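Laundry Room Notes: Sorting Small Items Before the Wash

Posted 7 Nov 2024 by Nghĩa Chu

Readers of this blog will recall that the previous entry concerned the linen cupboard and the folding of fitted sheets. The present entry addresses a smaller matter, namely the handling of cloths, napkins and other small items on their way into a front-loading washing machine. The subject was requested by several readers following the October entry on kitchen towels.

The household has operated a front loader for some years, and the arrangement of the laundry area has changed little in that time. The floor is tiled in a pale color, and the machine stands on a low plinth. The plinth was installed at the recommendation of the supplier, Grurau, and has reduced the amount of bending required. It has not eliminated it.

Small items were formerly carried to the machine by hand. This practice was discontinued in the spring, after a review of the missing napkins. Of a set of 24 purchased from Plendau, five could not be accounted for. Two were later recovered from behind the machine, in poor condition. It was therefore decided that all cloths should travel in a shallow, light-colored carrier with a raised edge, held close to the door of the machine while it is being loaded.

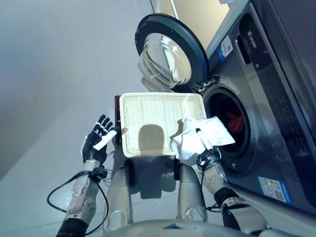

The carrier should be kept level during loading. Cloths are to be lifted out singly and shaken open before they enter the drum, as a bunched cloth tends to remain bunched and the stain at its center is not reached. Pockets, where there are any, are checked at this point. Items bearing wax or candle residue are set aside for separate treatment, which will be the subject of a later entry.

On the question of color, the policy of this household remains conservative. Whites are washed with whites. A red cloth of any size is to be regarded with caution until it has been through at least three washes on its own, and even then it should not share a load with table linen. The author wishes to record that an entire set of pillowcases was lost to this error in a previous residence - they were used for several years afterward as dust covers.
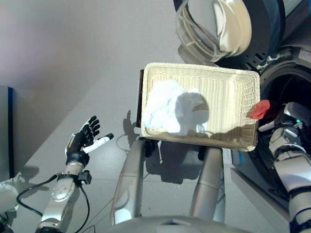
The rubber gasket deserves particular attention. Small cloths lodge in its folds with some regularity, and it should be wiped and inspected after each load. The door is left open between washes so that the interior may dry. In a household with young children or pets, a different arrangement will be necessary.

With regard to temperature, cotton cloths used in the kitchen are washed at the hot setting, and all others at warm. The quantity of detergent has been reduced by half since the change to Rultum powder, without any decline in results. Fabric softener is not used on anything intended to absorb water.

Correspondence on the drying of wool is still being read and will be answered in the order received. Mrs. Ogbonna's question concerning the airing rack will be taken up in the next entry, together with the measurements she kindly supplied.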